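Musthorpe Robotics Club: Frequently Asked Questions

Updated in October, mostly because we were tired of answering the one about the fridge.

Who can join?

Anyone enrolled at Musthorpe in Year 9 or above. You don't need to be good at maths. You do need to be able to sit next to another person while they type slowly, which rules out more people than the maths would.

When do you meet?

After school in the upstairs computer lab, from 3:40 until 5:30. The doors downstairs lock at 5:45 and the alarm does not care that your code was nearly finished.

What does it cost?

$40 for the year. It covers the competition entry, the server time and a quantity of biscuits. If $40 is a problem, have a word with the front office and they'll sort it out quietly.

Do I need to know how to program?

No. The first few weeks are Python from scratch, and the exercises are short. If you already know Python, you'll be given the slightly nastier exercises, which live in a folder called Vegetables.

Will I get to build a battle robot?

No. We get asked this at every open night, usually by a parent.

So what do you do?

We enter the Drollix Cup, a tidying-up competition for robot arms. Each team writes a program that has to find objects on a table, pick them up and put them where the task sheet says. The early rounds are all run in simulation, so a dropped object costs you points and nothing else.

Is simulation cheating?

It's how you get to make the same mistake 700 times before dinner. The simulator also has a few opinions of its own about friction, and learning to work around those is a fair part of the term.

What can I run it on at home?

Most laptops will cope if you turn the shadows down. The lab machines are better. If your fan starts to sound like a leaf blower, close the browser tabs – all of them, including the music.

What are Elex and Xaba?

Our two teams. Elex is the one that plans everything on the whiteboard first. Xaba is the one that wipes the whiteboard to draw something else. Last season Elex scored 104 and Xaba scored 43, and Xaba would like it known that the scoring for the final task was confusing.

New members are put on whichever team has a spare chair. You can swap at the end of a term, but expect some commentary.

What sort of objects does the arm have to deal with?

A mixed bag, in different shapes and colours, and the layout changes between rounds. A bottle is tall and easy to bump. Lumpy things are a pain because there's no obvious place to grab them. Beginners start with the small blocks, and so does everyone else after a bad week.

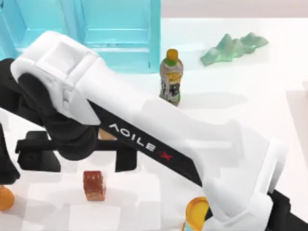

The arm over the practice table in the simulator, with the bottle standing behind it.

My program works at home but not in the lab. Why?

You've probably hard-coded a file path. Check that before you email us. If the path is fine, check it again.

Can parents come and watch?

Yes, in the last half hour. Please bring a book. Watching someone adjust a wrist angle by tiny amounts is an acquired taste.

Is there homework?

Not officially. Commit your changes before you leave and write a message that means something. "Stuff" is not a commit message, and neither is "stuff 2".

What is the one about the fridge?

The lab fridge belongs to the science staff. Your lunch can't go in it.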